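The Kultik grip fault was a recurring failure in the two-armed kitchen robots used by the Himia project, in which a gripper let go of a plate for a split second while its wrist was turning.
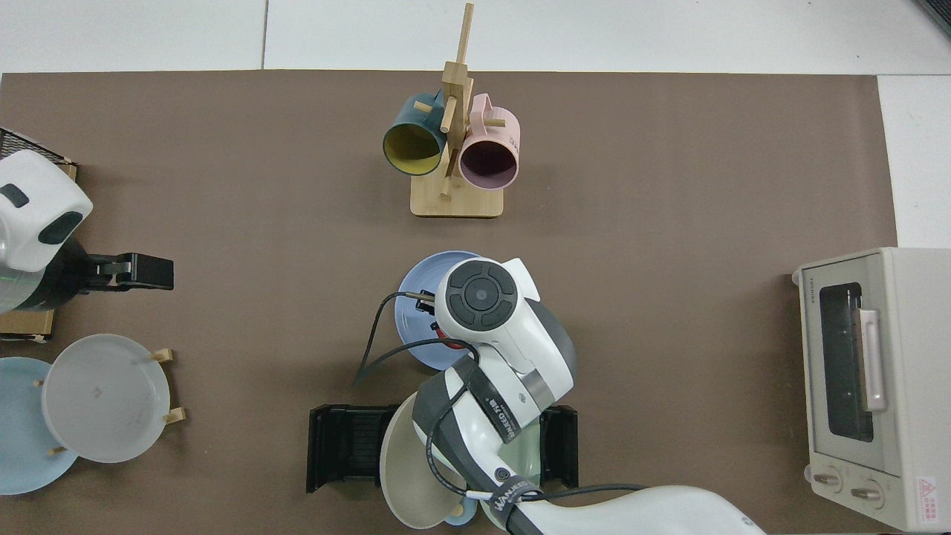 It was first logged in July, when a plate slipped on its way to the dish rack, and over 3,753 test runs it came back 309 times. The cause, after a good deal of patient hunting, was traced to a worn wrist cable that briefly cut the signal to the fingers.

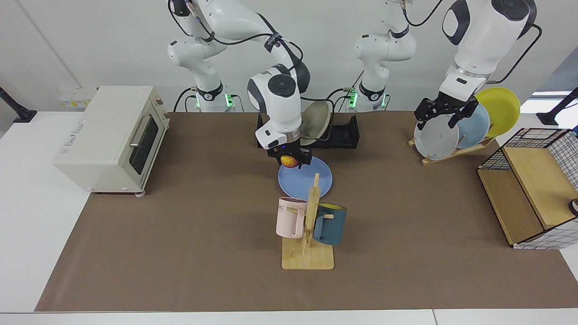
A Himia robot holding a small red-and-yellow fruit over a blue plate

Belay, the firm that looked after the arms, replaced the cables and lowered the wrist speed, and the fault did not return in the next 366 runs.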